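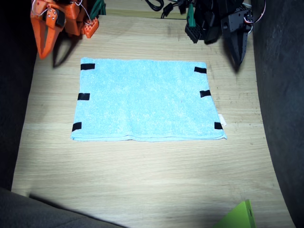

Greler Towel Folding Kit

For teams recording two-arm demonstrations of cloth handling. The kit supplies the cloth, the edge markers and a written task sheet, so examples gathered on different benches can go into the same training set.

Each towel is light blue terry with black tape over the short edges, three strips to a side. Every recording starts with the towel flat and unfolded near the middle of the table. Operators should aim for a similar start, but a slight tilt is fine and gives the policy some variety to learn from.

What's in the box
6 terry towels
2 rolls of black matte tape
Printed task sheet with start and end positions
Log sheets for 200 episodes

Works with
Any pair of tabletop arms with two-finger grippers. Leader-follower control is recommended. The towels are too light for suction tools to hold well.

Recording notes
Keep both grippers clear of the cloth at the start of an episode. Log failed folds as failed — do not delete them. Replace a tape strip when its corners lift, and note the episode number.

Task sheet by Sylvie Morin, Vutlow. Revised in September to add the half fold and the corner-to-corner fold.

Part number: GR-101
Ships from: Lemieux warehouse
Refills: towels and tape are sold separately. Log sheets can be reprinted from the download page.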